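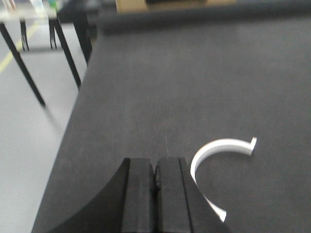 Posted July 20, 2021 by the Momstead workshop desk

Section 2: Sorting small parts into the blue bins

I set up our Flustton shelving this way in April and I still like it, so I'm passing my routine along!

1. Clear a patch of the dark table and lay the part down flat. White pieces, like the C-shaped arcs, show up beautifully against the gray (you'll spot a stray one right away).

2. Check the band for nicks. I run a thumb along the rim, both sides.

Caution: don't pull the open ends apart to see how far they go. Please.
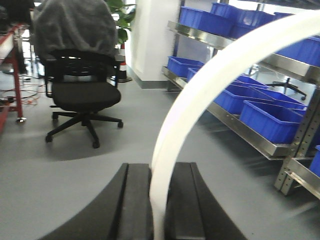

3. Roll any chairs back before you carry parts over. I like a clear path to the steel shelves, and casters love to find your toes.

4. Put the part in a bin on the middle tier. The top tier is for overflow, and I stop adding once a bin holds about 300 pieces.

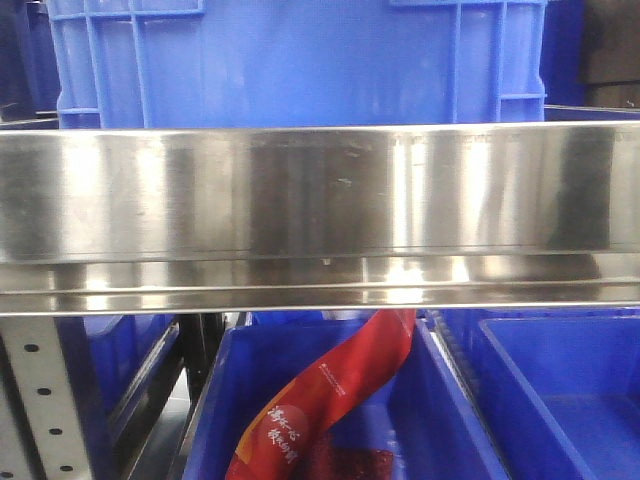 5. Push the bin back until it sits behind the front lip of the shelf. If it rides up on the metal, lift it and try again.

Note: the lip picks up smudges like crazy! A soft, dry cloth is all I use on it.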